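Handover

1. Receiving

The site was called Uvenero after the company that built it, and it kept the name through two later owners. It packed replacement parts for small pumps. Until June the packing was done by hand, by 56 people on two shifts. After June there were two Virkix cells at the end of the hall, and the 56 were retitled.

The packer from bench nine became a cell attendant. Her written duties were to load, clear faults and sign the log. The log had a column for cause. During the first week she wrote full sentences in it. The software kept the first 64 characters and dropped the rest.

2. Training

The trainer from Rinaldi, the integrator, set up a practice cell behind curtains and gave each attendant one shift in it. The exercise was to put a small piece on the table and enter a pick point on the screen. The arm would do what the number said. If the number was wrong, the arm would do that too.

She had a yellow piece, light as a sponge and notched along its outline. At the bench she would have had it in the box before she knew she had touched it. She entered a value, watched, changed the value by two, and watched again.

"What do you look for?" the trainer asked.

"When I did it? I didn't look."

He typed something. Later she saw it on the procedure sheet: operator relies on feel, not transferable. 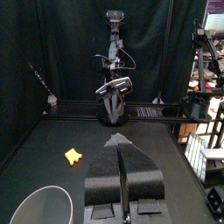
3. Operation

The target was 501 units a shift. The cells reached it on a Friday in the fifth week, at 9:40 in the evening, and the supervisor sent a message to all phones.

Her hands had less to do. She noticed it first at home, where she had begun lining up the cutlery. At work she stood by the rail and listened. The feeder made a dry tick before it jammed — one tick, then a gap, then the fault light. She started opening the guard at the tick.

Faults on her cell fell. The report credited Grollum, the scheduling software, which had been updated that month.

She added a line to the log. Tick before jam, open guard early, ask me. It came to fewer than 64 characters, and it stayed in.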